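2 min read

I love looking at old street photos! Murray Arsenault took 50 of them in Gurnbridge, all of people waiting for the bus. One lady is laughing so hard her hat has slipped (that's my favorite).

A photo book like his tells a story with hardly any words. You turn the page, and there's somebody new to wonder about.

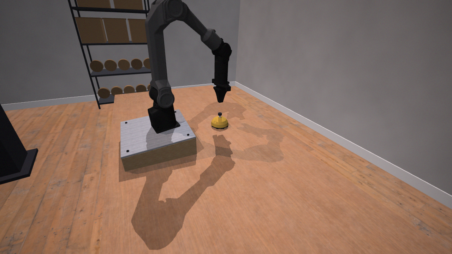
Who picks the order of the photos?

Usually the photographer and an editor do it together, with prints spread all over a table.

We use cookies. OK

© Drumach Kids | Contact | Back to top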